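January 25, 2019

Play food, continued. Second day on the table, and I have now spent longer thinking about a pretend dinner than I spent on my own real one last night (toast).

Where we are: the Wurnimstead box has been emptied, sorted and put back in bags. Fruit in one, vegetables in one, "prepared dishes" in the third, which is what the packing slip calls anything beige. The slip also lists the set under its catalog number, 2,363, and says nothing at all about what the pieces are made of, so I've written to Grivach to ask. Expect an answer in February if we're lucky.

Budget note while I remember it. Gandale allowed us 2,000 for tableware and food together. I had read that as 2,000 for each, and ordered accordingly. Samuele caught it before the second order went out. The second order was going to be bowls. We don't have bowls now. We have plates.

Plates: keeping the yellow oval. The round ones from Sorrentino looked fine in the catalog and slide if you breathe near them. I gave one a light push this morning and had to get down on my knees to find it. The oval has a raised lip and a flat well, and it stayed where I put it for the whole of the morning, which puts it ahead of my coffee.

Layout for today's table, after a fair amount of fussing: plate in the middle, long way up and down, one piece of food on either side. Nothing on the plate. I tried it first with the food all on one side and it looked like a buffet line. One each side reads as a choice, and that's the whole point of the exercise. Nugget left, eggplant right. I'd like to claim a theory for that order but the nugget was in my left hand.

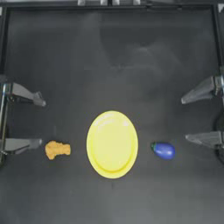

Manikandan Iyengar objects to the eggplant. His position, given at length over the sink, is that no vegetable he has ever cooked was that blue, that a child handed it cold would guess plum, or possibly whale, and that we should swap it for the carrot before anyone has to write "eggplant" on a label with a straight face. He has no complaint about the nugget, which he thinks is the best thing in the box and slightly upsetting.

He's right about the color. I'm keeping it for now anyway. Against the dark tabletop it holds up well enough, the green stem cap does most of the work of saying vegetable, and the carrot has a seam down it that I can't stop looking at. If we get purple ones later I'll change it and pretend it was the plan.

Naming, so we stop arguing in the margins:
nugget = chicken nugget (not "bread," not "potato," Samuele)
eggplant = eggplant, blue
plate = oval plate, yellow

Labels come 40 to a sheet and I've used most of a sheet on spelling corrections.

Still to do:
wipe the tabletop, it shows every crumb, and the crumbs are real
try the pair swapped left for right
find the third bag, it was by the window
ask Samuele whether the bowls can come out of next quarter

Lunch. Not nuggets.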